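Went to the open day at Niltell this afternoon. They had the Distero arm out of its cage and let visitors stand close while it ran. A few notes.

Emrys Skyrme ran the demo and took questions the whole time. He did not use slides. The line outside was long by 2.
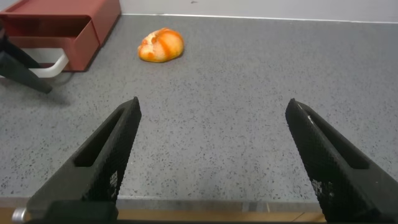 Most of my questions were about grip. Skyrme said soft food is harder for them than metal parts, and that settings for a bolt are no good for fruit. The fingers have a fine diamond-like texture on the outer faces and some pale scuffs. The item on the table was a mandarin with patches of white still on it. He said they have done 118 runs with fruit since November and log every one.

Software is called Wubshet. It keeps the force limits in a plain text file, one per item. I asked if I could see one and he opened it on a laptop. It was short.
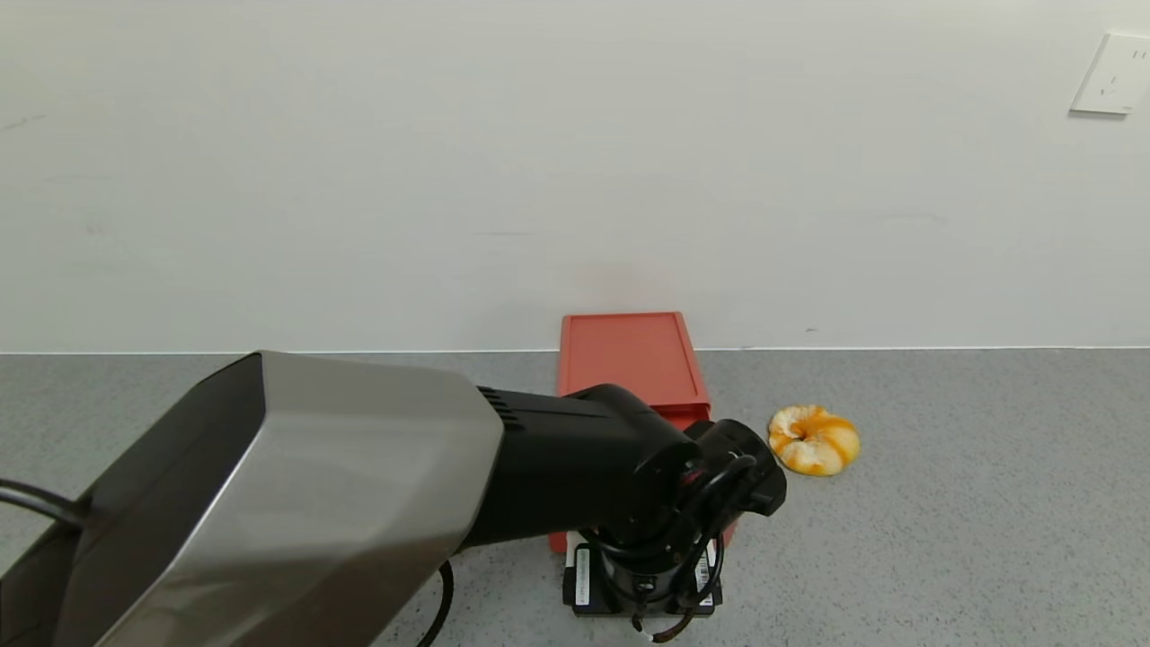
I also asked about upkeep, as we are looking at a Vusen unit for our packing room. Skyrme said cables go first on any arm that gets moved a lot. On this one several thin black cables coil around the wrist and loop down, so I could see his point. He checks them every 220 hours.

No prices given today. They plan another open day in the spring and I have asked to bring our line lead.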